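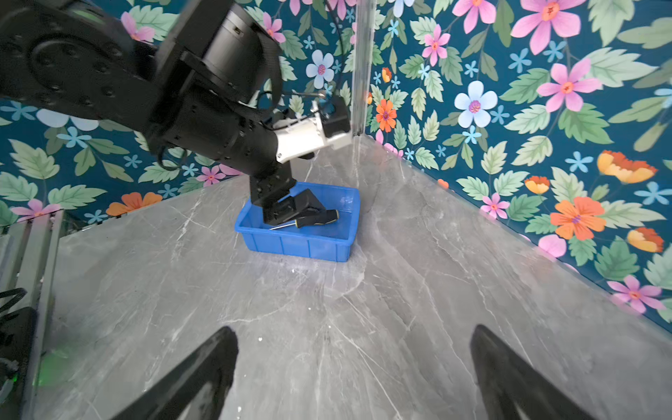
A screwdriver with a black-and-yellow handle in a shallow blue tote.

Sorting hand tools into totes

Posted 2006-10-11 by Hamish Strachan

I keep my hand tools in open plastic totes. I used to have a pegboard, and before that a chest with drawers, and both are still in the garage doing other jobs. The totes suit the way I work. I carry the one I need to wherever the repair is, and when I'm done everything goes back in it before I stand up.

What follows is the way I set them up. It takes an afternoon if your tools are in one place already, longer if they are in kitchen drawers and the trunk of the car.

What you need

Shallow totes, five to start with
A tray or old baking sheet for strays
Rags and a little light machine oil
Masking tape and a marker
80 grit sandpaper, one sheet

Choosing the totes

Get shallow ones. In a deep bin the small tools sink to the bottom and you end up tipping the whole lot out to find a nail set. Ribbed sides are good because the walls don't bow when the tote is full. Mine came from the Notmont store when it was closing out its shelving, and I have added a couple of Viltine ones that are a bit narrower and don't stack with the others. Buy all of one kind if you can.

A bright color is worth having. Dark handles disappear in a black or gray box, especially under a bench. Against blue or red you can see what's there without a flashlight.

Step 1. Get everything out

Lay all the tools on the floor or on a sheet. Don't sort yet. Check coat pockets, the laundry shelf, the drawer under the phone. Anything that isn't a hand tool – picture hooks, fuses, half a tube of glue – goes on the tray to be dealt with at the end.

Step 2. Clean and check

Wipe each tool down with a dry rag. For screwdrivers, look at the tip first. A flat blade with rounded corners will slip and chew up the screw head. It can be filed square again if there's enough metal left. A worn Phillips tip can't really be saved, and it goes in the trash or becomes a paint can stirrer.

Then sight down the shaft. If it's bent, somebody has been prying with it. Keep one bent one for prying and throw out the rest.

Light rust comes off with the sandpaper. Work along the shaft, wipe off the dust, and finish with a drop of oil on a rag. Keep the oil away from the handles.

Step 3. Sort by job

My first try was sorting by type, with all the screwdrivers in one tote and all the pliers in another. It looked fine on the shelf, but every repair meant carrying three totes. Now they go by job:

Electrical
Plumbing
Wood and hanging things
Bicycle
General

Screwdrivers are the exception, as most of these jobs need one. I put a medium flat and a medium Phillips in each tote and the odd sizes in General. If you don't own enough, buy cheap ones for the totes that get less use. The Yule set I bought in June has been all right for that, although the smallest one is too soft for anything but battery covers.

Step 4. Load the totes

Lay long tools flat, with the shafts all pointing the same way. Heavy things go in first, at the middle, so the tote doesn't tip when you pick it up. Chisels and awls need a cap or a piece of split garden hose over the point.

Stop when you can no longer see the bottom. If a tool is hidden under another one, the tote is too full and something should move to General.

Step 5. Label

Put tape on a short end, the one that faces you on the shelf. Marker on masking tape holds up for a year or so in my garage. I tried Evongate stick-on labels and they peeled off the ribbed side in the first cold spell – tape is easier to replace anyway.

Keeping it up

Put the tool down in the tote between uses while you're working, even if you will want it again in a minute. Most of my lost screwdrivers were left on top of a door frame or behind a radiator.

Go through the General tote every few months. It fills up faster than the rest, and mine currently has two tape measures in it and a spoon.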